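Charity stair climb, 28 flights: step rate and pack weight
Forum: Events and Fundraising > Training Questions

pakley_steps
Posted 7:42 pm
I signed up for the Promby Tower Climb in February, raising money for the county hospice. The course is 28 flights, 18 steps per flight, one direction, no landing longer than a single stride. My team wants to do it with loaded packs because sponsors pay more for the weighted category. I have trained on flat ground only. Two questions. What step rate should a first-timer hold, and does a 14 lb pack change the pacing much?

Walteo
Posted 7:58 pm
Single steps, not doubles, for the first half. Doubles load the quads and glutes harder per stride and the cost shows up late. Set a metronome app and hold one rate. If you can't speak a short sentence by flight four, the rate is too high.

rail_side_left
Posted 8:15 pm
Disagree on singles. Doubles mean half as many foot placements, and with a steady hand on the rail you shift part of the work to the upper body. I have done Promby both ways and doubles were faster. Stay on the inside of the turn.

Walteo
Posted 8:21 pm
Faster for someone with stair training. The OP has none. Your rail advice also depends on the crowd. Promby starts in waves and the inside line is full until the upper floors.

hlongwane_hc
Posted 8:40 pm
Pack fit matters more than the number on the scale. Load high and close to the spine, hip belt snug, nothing that shifts. Use sandbags or rice, not water bottles. A pack that sways makes you correct on every step.
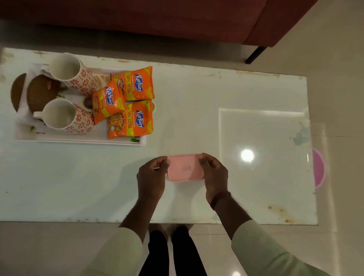
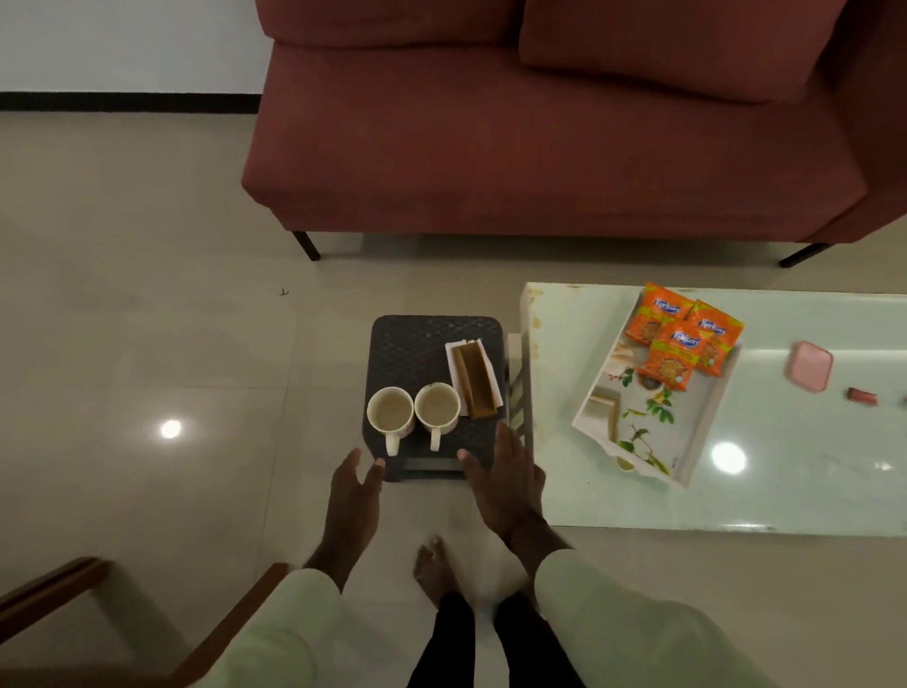
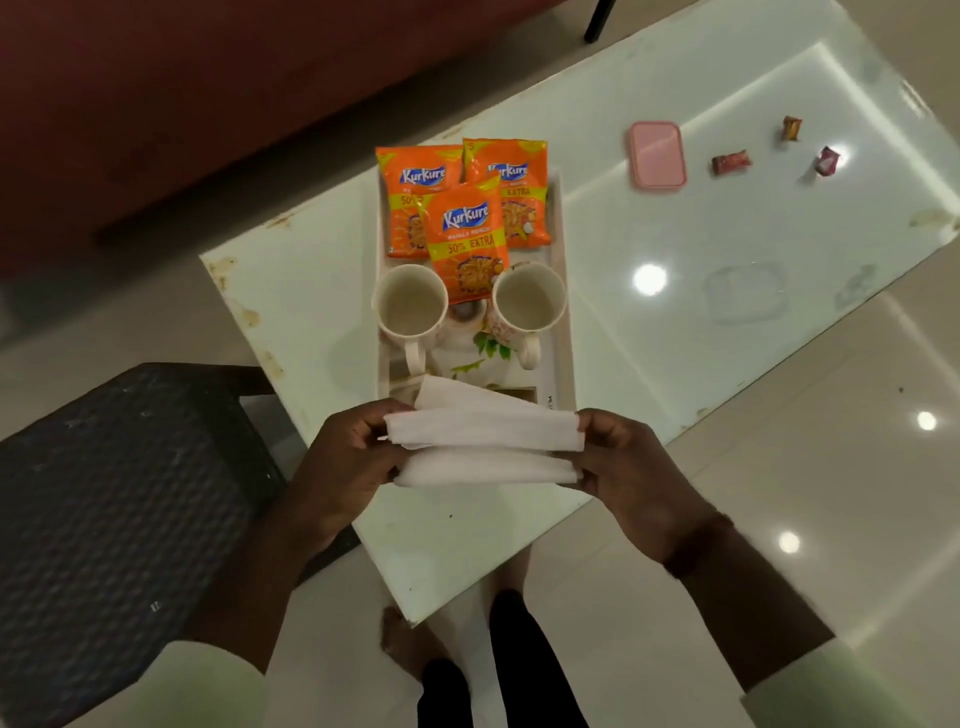

At home: the coffee table, the sofa, and the tray with the Kurkure packets

rail_side_left
Posted 8:52 pm
Rice works. Double-bag it. I had a bag split inside the pack on a training day.

pakley_steps
Posted 9:06 pm
Thanks. I have access to a stairwell at work, 4 flights. Is repeating that useful if I have to walk down each time?

Walteo
Posted 9:14 pm
Yes, seven laps gives you the full flight count. Take the elevator down if there is one. Descending is eccentric loading, it makes you sore and the event doesn't include it. No pack until you can finish the set at an even rate.

hlongwane_hc
Posted 9:23 pm
I would keep some of the descents. The race has no walk down but the rest of your life does, and sore quads after the first session mostly stop being a problem by the third. Agree on no pack at first.

Walteo
Posted 9:27 pm
Fine as general conditioning. I still wouldn't do it in the last two weeks.

pakley_steps
Posted 9:35 pm
Will start with singles, no pack, elevator down. Does anyone know if Promby weighs the packs at the start or the finish?

rail_side_left
Posted 9:41 pm
Both, when I did it. Check the current rules sheet, the weighted category has its own page.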